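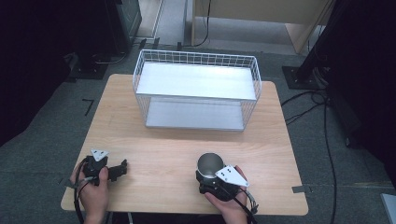
Section 7 – Setting up the cup rack on the table

For the two-level wire basket, white, and the steel cups. Read the cautions first if you have never done this one. Takes a few minutes.

What you need

The wire basket
Both white shelf panels, upper and lower
Steel cups, washed and dried
A soft cloth
A wood table, flat, no wobble

Putting the rack together

1. Stand the basket on its feet on the table. Open side toward you. If it rocks, turn it a little or try another spot. Don't bend the wire to fix it.

2. Lower panel goes in first. Slide it through the open front until it lies flat near the bottom. Push the back corners down with two fingers.

3. Upper panel next, near the top rim. Lay it in level. One side sitting higher than the other means it's caught on a wire – lift it out and try again, don't force it.

4. Press lightly in the middle of each panel. Should not tip.

5. Move the rack to the far half of the table, centered. Lift it, never drag it. The feet are bare wire and they will scratch.

Note: the Villero panels and the Treltska panels look the same but are not. Villero ones are 2 mm wider and will stick halfway in. Check the back before you start.

Loading the cups

6. One cup at a time. Hold it low on the body, rim up. Keep fingers off the inside.

7. Look inside before it goes on. Spots or water marks, wipe with the cloth. Still there, back to the sink.

8. Set it down on the upper panel, toward the back, then let go. Fill from the back foward so you aren't reaching over cups.

9. Leave a finger's width between cups. They ring when they knock and the rims get dents.

10. Upper panel full, use the lower one. Go in through the front. Watch the rim on the way in, there isn't much room.

Caution: no hot cups on the panels. Let them cool on a towel.

Caution: never carry the rack with cups in it. Empty it, move it, load it again. Yes every time.

Checking the table

11. When you clear up, take everything off and look over the top from a low angle, facing the light. Scratches show up in the shine. Grain lines and small flecks are part of the wood, leave them alone. 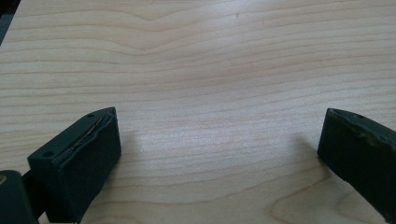
12. Wipe along the grain with a damp cloth, then a dry one. No scouring pads, no bleach spray.

13. Ring marks from wet cups – dry cloth first, then leave it overnight. If teh mark is still there, tell Jihad Masri before you put oil on it.

Storing

Panels out, stacked flat, cloth in between. Basket goes on the Jirnham shelf, right way up. Nothing heavy inside it.

Replacement panels: order from Sfeir, part 1680, sold in pairs. Ask for the plain white.

Last changed September 4, 2024. Steps 8 and 9 swapped from the July version.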